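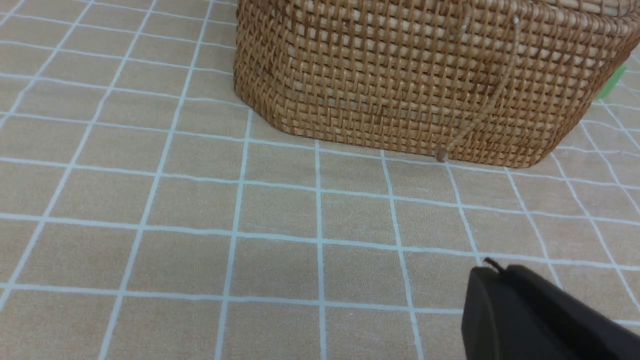 Stuff people ask me about the baskets

Are you a real shop?
Sort of! It's me, a spare room and a lot of shelves. I buy old woven baskets at house sales, clean them up and sell them on.

How do you clean them?
Soft paintbrush first, then a barely damp cloth, then a day in the shade with the windows open. I never soak them, whatever your aunt told you.

Mine smells musty. Help?
Fill it with crumpled newspaper and leave it for a week. Still bad? Swap the paper and go again – I had one that took until March.

Can I keep bread in it?
Sure, with a clean cloth inside. I wouldn't put anything wet or greasy straight on the weave, though.

Do you do repairs?
Small ones, like a loose end or a wobbly handle. If the rim has gone all the way round I send people to Bastent, who are slower than me and much better at it.

What does shipping cost?
Depends on the size, so ask me before you pay. Big ones go by Goltach and can take up to 61 days overseas (I know, I know).

Can I return one?
Yep, you've got two weeks. Just put your order number on the box, please. Last time one came back without it I spent a whole evening going through my emails.

Last updated 01/08/2024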